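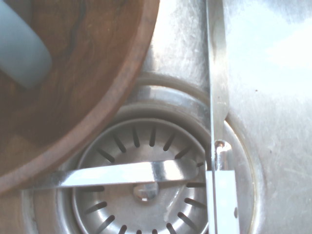
Wrist cam, sink task, bar finger over the strainer knob

bunska_marina
Hello all, long post, sorry in advance, get a coffee. I look after the perception side of our sink-clearing stack at Bunska, and steel on steel is wearing me down. The detector is fine with the wooden bowl. It finds that in pretty much any light you like. The strainer is another story. Between the glare at the top right, the swirly scratches and our own shiny fingers, the segmentation keeps deciding that the finger over the knob is part of the drain. Out of 222 logged approaches, 41 had the finger mask bleeding into the flange, and then the planner gets a grasp point that is really a point on us. I've tried lowering exposure and I've tried retraining with more glare. Both helped a little. What would you try next?

gerasimos_k
Welcome to the club, Marina! Before any more training, mask yourself out. You have joint states and you have a finger model, so render the fingers into the wrist view and drop those pixels before the network ever sees them. We did this at Veltodham last August and I still feel warm inside when I think of it.

melina.stefanou
I'd be careful with that, and I say so fondly because Gerasimos and I have argued it before. A rendered mask is only as good as your hand-eye calibration. Ours drifted 2 mm and the mask left a bright sliver of finger along one side, and the detector loved that sliver.

gerasimos_k
Dilate the mask, Melina.

melina.stefanou
And then you've dilated right over the knob, which is the thing she wants to grab. Look how close that bar sits to it.

prodromos_m
Could I offer something in the middle? Don't ask for the knob at close range at all. Fit the flange from higher up, while the fingers are clear of it. Those rings are lovely concentric circles and an ellipse fit will hardly notice the scratches. Save the center in the base frame, come down on that, and let the force reading tell you about contact. Our camera runs at 60 Hz and we ignore it completely for the last bit.

bunska_marina
Oh, I like that. My one worry is the bowl, which hides the upper left part of the flange. Does the fit survive with a piece of the ring missing?

prodromos_m
Ours does, with RANSAC and a fixed radius. Let the radius float and it wanders off toward the bowl rim, also a nice round edge, so please don't.

melina.stefanou
Agreed on the fixed radius. I'd still keep one late image check, just in case somebody bumps the basket.

bunska_marina
Fixed radius it is, then. I'll run the same 222 through it offline and post the failures here, ugly ones included. Gerasimos, if you still have your mask renderer, I'd happily take a look at that as well.

gerasimos_k
Sending it tonight. The dilation is a parameter, Melina, you can set it to zero.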